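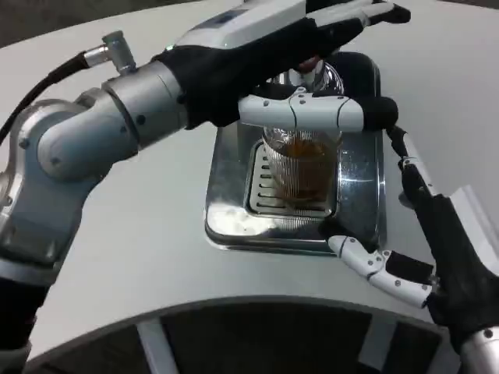

The students should be marked on the pour as a whole and not on the grip alone, wrote Meenakshi Rastogi after the first round of trials, and the rules for the spring contest have been changed in line with that request.

Beverage Service Project
Student Robotics Club, Bultmont Technical College
Gallery page, posted Feb 10, 2018

The Beverage Service Project is open to second-year and third-year students enrolled in the Applied Automation course. Teams program a pair of robot arms to serve a drink at a fixed station, using both hands, and present the result to a panel at the Olunitz Student Challenge in April. This page presents the work at hand in the Bromer Laboratory, together with notes for families, visitors and prospective members.

Both hands at the station: the ribbed glass stands on the grille of the drip tray, with one hand above it and the other coming in from the right.

Fingers and gloves: the white finger segments carry black rubber pads at or beneath the fingers. The palms are gloved in black.

About the task

A run begins with the glass on the tabletop and ends when the filled glass has been set down inside the serving area. The two hands must share the work. A team may choose which hand steadies the glass and which one operates the station, but the choice has to be declared before the run and may not be changed once the arms are moving.

Up to 1000 points are awarded for each run. Of these, 600 are given for the handling of the glass, including the approach, the placement on the tray and the final set-down. The remaining points cover fill level, time and the written report. Spilled liquid is deducted from the fill score – a spill that stays inside the tray carries the smaller deduction.

The written report has grown in importance this year. Each team keeps a shared log in which every run is entered with the program version, the starting position of the glass and the reason for any stop. The log stood at 2891 entries when this page was prepared. Members are reminded that stopped runs are to be entered in the same way as completed ones, and that entries without a program version will be returned to the team.

Coursework and credit

Students who complete the project receive lab credit toward the Applied Automation course. The work is divided into motion planning, hand control and station safety. Teams are asked to rotate these assignments at midterm. A student who joins after the rotation will be placed in station safety for the first two weeks and may request a transfer after that.

The team with the highest combined score on the report and the final run receives the Tripathi Prize, which is presented at the spring assembly. Prize winners are listed on the board outside the Bromer Laboratory.

Visiting the laboratory

Visitors are welcome during posted open hours. Guests must remain behind the marked line while the arms are powered, and drinks prepared during trials may not be consumed. School groups should write to the department office in advance and state the age of the students attending.

Requests to reprint material from this page may be sent to the same office. Please include the title of the project and the name of the publication.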